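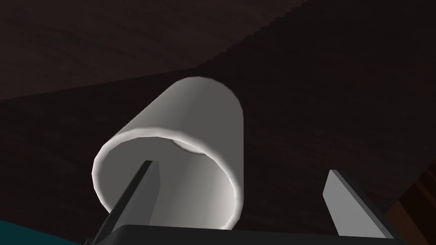
Wollex Towed Hydrophone Array

The Wollex array is a towed system for recording the calls and clicks of dolphins, porpoises and small whales from research vessels. It is supplied by Kastovitz to universities, marine parks and survey contractors.

The standard cable is 300 meters long and carries four hydrophone elements in an oil-filled section at the tail. A depth sensor is fitted next to the last element. Shorter cables can be ordered for small boats, with a minimum length of 234 meters.

The deck unit records all channels at once and stores the files on removable drives. Gain is set separately for each channel. Recordings carry time and position data when a GPS receiver is connected.

Each array is tested in our tank before shipment, and a calibration sheet is included. We recommend recalibration after 1,000 hours of towing and replacement of the tail section after 2,000 hours.

Winch, deck cable and transport case are sold separately. Rental is available for survey seasons; requests for summer work should reach us by December.

Technical questions: Ute Voß
Rental and repairs: Ashraf Tahiri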